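About Brirus

Brirus furnishes workrooms. If you have ever had to turn a bare unit, an old classroom or the upstairs of a chapel into somewhere people can spend a whole day on their feet or at a table, you will know how many small decisions go into it, and how quickly the good intentions get used up on the first delivery of chairs. We have been helping with exactly that from our premises in Kemcombe for a good while now, and we still enjoy it very much.

We began with secondhand office furniture and not much else. An insurance firm on the Bakhtiari estate was moving out and wanted everything gone by the end of November, so we hired a van, took the lot, and spent the winter tightening bolts, washing upholstery and working out which keys belonged to which lockers (there are still two we never matched). Most of it went to small workshops and training rooms nearby, and the people who bought it kept ringing us up to ask where things ought to go. That was really the start of the business as it is today – the furniture is half of it and the arranging is the other half.

There are 7 of us now, and our storeroom covers 4000 square feet, with up to 200 chairs in it at any one time. You are very welcome to come and sit in them. We mean that quite seriously, as a chair that suits a person who types all day may not suit somebody who gets up every few minutes, and it is far easier to find out in our storeroom than after the invoice has been paid. The kettle is usually on. Bring whoever will be using the room if you can, as they tend to know things about it that don't appear on the floor plan.

What we supply

Tables, mostly plain ones, in white or a wood finish, with legs slim enough that you can get your knees and a bag underneath. Office chairs, new and reconditioned. Metal lockers and cabinets, which we repaint ourselves if the dents aren't too bad. Open shelving for walls, in the heights most people ask for and a few they don't. We will also measure up, draw you a simple plan, deliver, put everything together and take the cardboard away with us, and we come back after 6 weeks to move whatever has turned out to be in the wrong place. Something always has, and there is no charge for that visit.

We don't do fitted kitchens or carpets, though we are asked about both nearly every week and can pass on a name or two in the Brarnevdale area.

How we like a room to be

Busy rooms are our favourites. We like to see shelves with things on them, a cloth thrown over a table because somebody needed it there, and chairs that have wandered off from wherever we first put them. Our own taste runs to pale furniture, which is kind to a room with a window or two and doesn't argue with whatever people bring in themselves. We leave more floor clear than customers generally expect, so that there is space to crouch down and get at something low, or to pull a chair right back, and we put tall lockers against the wall.

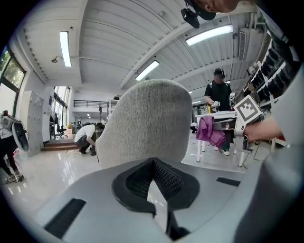

Pale grey chair, white table and plenty going on: a workroom in full use.

Visiting and getting in touch

The storeroom is at the far end of the yard in Kemcombe, past the tyre place, with parking for a few cars and a ramp to the side door. If you are coming with a van to collect, please let us know beforehand so we can have your things by the shutter. For anything larger, send us rough measurements and a few words about what the room is for, and we will ring you back for a proper chat.

Page last updated Apr 25, 2025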